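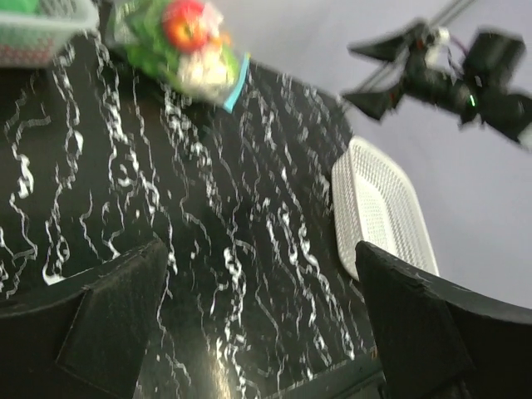 4. Setting up the sorting table

Before you unpack any produce, set the table in its final position and check the top. The Varela top has a high-gloss finish, and the first thing to learn is how to tell a mark from the pattern. On a black top with white veining, the veins are thin and broken, and in places they widen into bright blotches that can pass for dried spills or scratches. Run a fingertip across anything you are unsure of. The pattern is flush with the surface, while residue can be felt. Lamps and windows also reflect in the gloss, so look from two sides before you start scrubbing.

4.1 Levelling the table

1. Stand the table on a hard floor, at least 205 mm from the wall so the rear feet can be reached.
2. Wind all four feet fully in.
3. Place a spirit level along the front edge and wind out the lower foot until the bubble is centred.
4. Turn the level across the table and repeat.
5. Press down on each corner. If the table rocks, adjust the nearest foot by a quarter turn and test again.

Note: Feet supplied with Delteck frames have a left-hand thread. Turn them clockwise to lengthen.

4.2 Cleaning before first use

1. Wipe off packing dust with a dry microfibre cloth.
2. Wash with warm water and a few drops of dish liquid.
3. Rinse with a clean cloth and dry straight away. Water left to stand leaves a dull ring that shows up more on dark colours.

CAUTION: Do not use scouring powder, oven cleaner or steel wool. Damage to the gloss cannot be polished out and is not covered by the warranty.

4.3 Placing the baskets

Keep baskets toward the edges of the table and leave the middle clear for sorting.

1. Wash each basket and shake it out over the sink.
2. Put unsorted produce at the far edge.
3. Put the basket for sorted produce at the side of your stronger hand.
4. Lift baskets when moving them. Grit caught under a plastic base will scratch the top.
5. Leave produce in its pack until you are ready to sort it, then open the pack over a basket.

Note: Perforated baskets drip. If you have rinsed the produce, stand the basket on a folded tea towel for almost 3 minutes before it goes on the table.

CAUTION: Beetroot, berries and turmeric can stain the edge sealant, particularly on light-coloured tops. Wipe up juice as it falls.

Replacement feet and edge sealant can be ordered from the Grukero parts counter in Gernerport. Quote the frame number printed on the label under the front rail.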